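Gostel Two-Tone Bottle Brush

Blue and white, sold singly
Item 2272
In stock, ships from our Grimeck warehouse

I've been selling kitchen bits under the Homar name long enough to have strong feelings about brushes, and this is the one I keep by my own sink. I know, I know, it looks like something you'd dust a bookshelf with! But the fluffy fibers are the whole point. Stiff bristles are great on a roasting pan and pretty rough on a nice brushed finish, and I got tired of seeing little hairline scratches on bottles I'd paid good money for.

The brush is soft all the way along, so you can use it on the outside of a bottle, around the shoulder, under the lip, and on that ring where the lid screws down (you know the one, it always smells like old coffee). It also bends, so go ahead and curl it around a travel mug or a vase.

How I use mine: a drop of dish soap, warm water, and short back-and-forth strokes. Rinse it, give it a good squeeze, and hang it up by the end. Please don't put it in the dryer. I did that once in April and ended up with something like a felt slipper.

What it won't do: burnt-on food, rust, or limescale. For those, get the Þrastardóttir scrub pad, which is on the next page and costs less anyway.

We ordered 2,000 of these for our first run and I was sure I'd be giving them away at Christmas for years. Well, we're on the second batch now, and I've kept the same two colors because people kept asking for them.
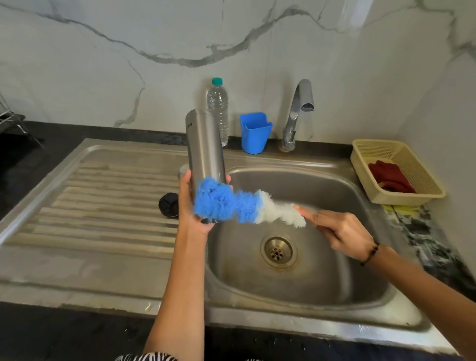

Blue end on a stainless bottle, over the sink.

A note from a customer, Tolera Moges: "Bought one for the bottles and now my wife has it for the blinds. Sending for two more."

Shipping and returns
Orders in by noon go out the same day, except weekends. You have 26 days to send a brush back if you don't get along with it, and please do tell me why, I read every note. The next batch lands Fri 31 July, so if the button says "waitlist" when you get here, pop your email in and I'll write to you when they're unpacked.

Goes well with: bottle drying rack, Þrastardóttir scrub pad, spare hanging hooks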